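Skoltard rules

The Skoltard rules are a set of good-practice guidelines for two-armed robot workstations that sort cables and other floppy objects. They were drafted by Colleen Petrenko at Mindbridge and first issued on 23 February 2019. The first edition had 103 clauses, nine of which concerned where to put the laptop. The current edition is shorter, to general relief.

Scope

The rules cover fixed tabletop stations with two arms facing each other. Mobile robots are left to the Prela guide, which returns the favor by ignoring tables.

Main provisions

Both arms should be able to reach every bin. Sorting bins stay in one spot for the length of a session, and floor markings are to be taped, never chalked. Cables to be sorted must be kept apart from cables that run the station — a clause added in November, after an incident the minutes describe only as "regrettable."

Cable sorting at a two-arm station: 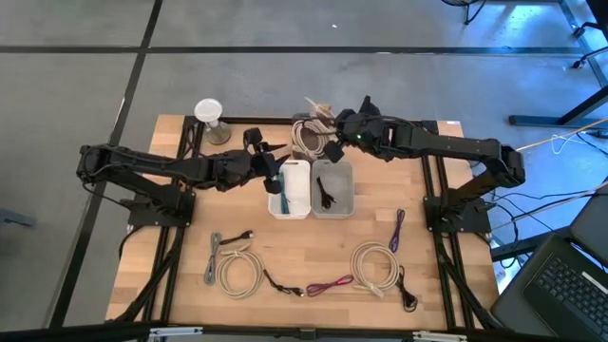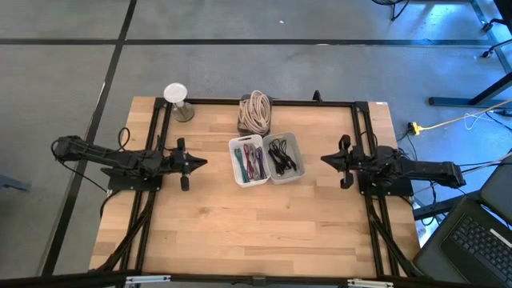
Reception

Yüksel, a maker of workbench frames, adopted the rules in full and then asked for three exemptions. Critics note that the commentary runs to 2,234 lines and still does not define "tidy." Petrenko has replied that anyone who needs the definition should not be near the arms.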